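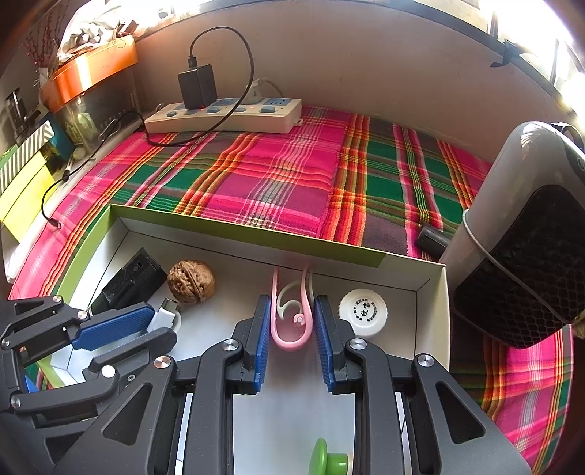 Okay, pre-run check on the grasp planner, the Kidum branch, before we let it loose on the next batch. I'm going through the software side only (Ermira has the hardware sheet). The thing I care most about today is small stuff in a shallow box, so a pink plastic clip sitting between the blue pads is a pretty mean case: it's hook-shaped, the pads are barely open around it, and there's a walnut over to the left that the segmenter loves to merge with whatever's next to it.

**Perception**

- [x] Segmenter loads the right weights. Yes! Checked the hash twice.
- [x] Plaid backgrounds don't spawn ghost objects. Much better than in September.
- [ ] Round caps lying on their side. Still labeled "coin" now and then. Leaving this open.
- [x] Cables masked as cables, including the short ends.

**Planning**

- [x] Box walls in the collision map. The rim was 6 mm too low, fixed in config.
- [ ] Thin hooks: planner picks the tip when I'd take the thick part. Hatsue, can you look at the scoring term?
- [x] Timeout set to two seconds. It was 3,000 in the file, and I'd love to know who thought that was milliseconds everywhere (me, probably).

**Control**

- [x] Jaw width limit read from the driver at startup.
- [x] Stop command tested from both terminals.
- [ ] Log rotation. The Pemville machine still fills its disk, so clear it by hand before you start.

Two reruns needed once the hook scoring is in. Ping me and I'll sign off.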